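March 26, 2020

## Does the bread need a special pot?

The flyer that came with my last flour order from Ruiz-Ortega says the Potport will give me "bakery bread from any oven." I've had three kitchen gadgets in my life that made that same promise, and one of them is holding the pantry door open. But a few of you wrote in after the February issue asking if it was worth the money, so I bought one with my own cash and baked with it for two weeks.

The Potport, made by Bostitz, is a heavy lidded pot with a shallow bottom and a tall lid, the other way up from a normal Dutch oven. You drop the dough into the shallow part and put the lid over it. The lid traps steam, and steam keeps the crust soft long enough for the loaf to rise before it sets. All true, and all just as true of any pot with a lid that fits.
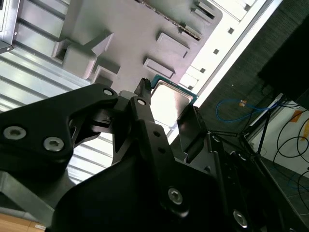
*Desktop CPU, green edge up.*

The booklet wants the oven at 500 for the whole first half. My oven says it goes that high. I have my doubts, and the smoke alarm has an opinion too. I ended up preheating hard and then dropping to 400 once the lid came off, and my crusts got better right away. The booklet's timing gave me a bottom crust I had to saw through. If you own one already, try a sheet of foil under the pot before you blame your dough.

For the test I made the same plain white dough every time: 1000 grams of Jasar bread flour, cool water, salt, and a small pinch of yeast, left overnight on the counter. Split it in half and you have two round loaves. One went in the Potport and the other went in my old soup pot, which has a chipped handle and a lid from something else. Same shelf, same oven, one after the other. The second loaf always got a little more time to rise, and to be fair I swapped which pot went first.

I couldn't tell them apart. On the third bake the Potport loaf was taller and I got excited, then on the fourth the soup pot won by more. My neighbors got unmarked slices and picked the Potport loaf less than half the time, though one of them was mostly there for the butter. 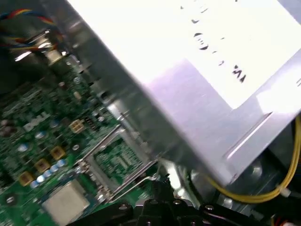 ### What it does do well

I'll give it this much. Getting dough into a hot, deep pot is a good way to burn your wrist, and the shallow base fixes that. You can slide the loaf in off a piece of parchment without dropping it from a height, so it doesn't lose its shape. If you have weak hands or you've been burned before, that may matter more to you than anything I say about crust.

It's also easy to wipe out. The lid, on the other hand, is a beast. It's heavier than the base, the handle is too small for a thick oven mitt, and you have to find somewhere to set it down while it's blazing hot. I put it on a cutting board once. I have a different cutting board now.

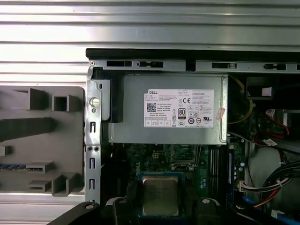 Then there's the flour question. The booklet says to use only "high-strength artisan flour," and names a few that cost more than the butter does. I tried one bake with all-purpose from the supermarket, when there was any, and the loaf spread some but tasted fine. Use less water with it than you would with bread flour and don't let it sit as long. The Jasar is good flour and I'll keep buying it, but I don't believe a pot knows what's in the dough.

Bostitz also claims 2000 hours of testing went into the shape of the lid. Maybe so. I'd like to know what they tested it against, and the booklet doesn't say. I wrote to ask and got back a coupon for the matching trivet.

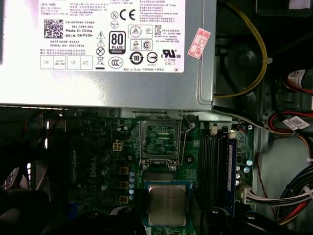 So if you have a pot with a lid that can take the heat, use that and spend the money on flour and a cheap kitchen scale. The scale will change your bread more than the pot will – mine was off by a good spoonful of salt when I was still measuring by cup. Check that the knob on your lid is oven-safe first. Plenty of older ones are plastic, and they smell terrible when they go.

Next time I'm looking at rice flour for dusting baskets, which everyone swears by and I have yet to see the point of. If yours sticks anyway, write and tell me what you're using.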